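Dark grey in a north-facing back bedroom -- yes or no?
Decorating > Paint and Colour
Thread started February 26, 2022

plumbline_pat wrote:
Morning all. Long-time reader, hardly ever post. We've finally emptied the back bedroom (the boxes are all on the landing, don't ask) and I want to go properly dark in there. Slate grey, all four walls, possibly the ceiling as well. My sister thinks I've lost my mind. It faces north, one window, and there's a big sycamore outside so even in June it's a bit gloomy.

My thinking is that it's never going to be a bright room so I might as well stop fighting it. It's been magnolia for nine years and it just looks like weak tea in there. I'd do the woodwork in plain matt white, none of that yellowy stuff, and keep the bed linen light. I'm after a grey with a touch of blue in it but not a navy. 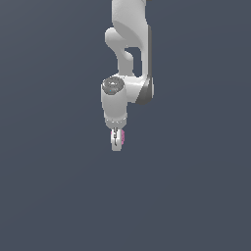

White on slate grey, a bit of blue in it. This sort of pairing.

The one I've got a tester of is Dudek's Wet Roof. Has anyone lived with it? Walls come to 21 square metres once you take off the door and window. I had a decorator round and he wanted over £440 just for the labour, so I'll be doing it myself.

Re: Dark grey in a north-facing back bedroom

ChaimaeB wrote:
Do it! I did exactly this in December in our box room and I love it, I go in there just to sit down. Mine's Plustia's darkest grey and it took two coats over a grey primer. The primer matters more than the paint if you ask me, I tried it straight over cream on the first wall and it was patchy as anything.

One thing though, I wouldn't do the ceiling. I did, and had to stand on the bed doing it back to white three weeks later with my neck in bits.
Chaimae Bensaid, Leicester

Re: Dark grey in a north-facing back bedroom

oldtrowel wrote:
I'll be the misery then. North light is blue already. Put a blue grey in it and by four in the afternoon you're living in a filing cabinet. I've painted houses for thirty years and I've gone back to cover up more dark grey bedrooms than any other colour. If you must go dark, go for one with brown or red in it.

Also matt white gloss doesn't exist, so decide whether you want matt, eggshell or satin. Matt on skirting will show every mark from the hoover.

Re: Dark grey in a north-facing back bedroom

plumbline_pat wrote:
Fair point about the skirting, eggshell it is! But I don't agree about the blue. I've had the tester up on a big bit of lining paper for a week, moved it round all four walls, and the brown-grey one next to it looked like mud every single evening. The blue one looked fine with the lamps on. I'm hardly in there in the daytime anyway.

ChaimaeB, which primer was it? And did you put any colour in with it or keep it all grey and white?

Re: Dark grey in a north-facing back bedroom

ChaimaeB wrote:
Perkeo, the mid grey one, big tub, cheapest in the shop. Dries very quickly so keep a wet edge.

And yes, pink! I know, I know. Soft dusty pink, curtains and one cushion, and an armchair I've had since I was a student that I re-covered over Christmas. Against a dark grey it goes lovely and warm, and it sorts out the cold feeling oldtrowel is on about. You want the rosy sort with a bit of mauve in the shadows, stay well away from peach.

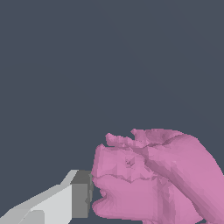 Re: Dark grey in a north-facing back bedroom

oldtrowel wrote:
I'll give you that, the pink helps. It's still a cold grey. Warm bulbs would do more for you than curtains, 2700K or lower, and get at least one lamp down at bed height.

Re: Dark grey in a north-facing back bedroom

paraskevi_m wrote:
Butting in with something boring. Dark matt paint scuffs terribly. Ours is behind the bed and there's a shiny patch where we lean on the wall to read. If you haven't got a headboard, either get one or buy the scrubbable version of whatever you choose. Isel do one that can be mixed to most colours, and I've wiped ours down plenty of times in the hall with no marks.

And write down the batch number off the tin! We ran out halfway along a wall and the second tin was a shade off. Only I can see it, but I see it every day.
Paraskevi Mavromatis

Re: Dark grey in a north-facing back bedroom

plumbline_pat wrote:
Thank you, that's really useful, we do lean on the wall (no headboard, it got left behind in the last move). I'll ask the shop about the Isel.

So -- walls dark, ceiling stays white, eggshell on the skirting, grey primer first. Still not sure on pink, my other half went a bit quiet when I mentioned it, but I'm going to bring a curtain sample home and leave it lying about. Has anyone got a view on the inside of the door? Wall colour or white?

Re: Dark grey in a north-facing back bedroom

oldtrowel wrote:
White. And take the handle off before you start, don't tape round it.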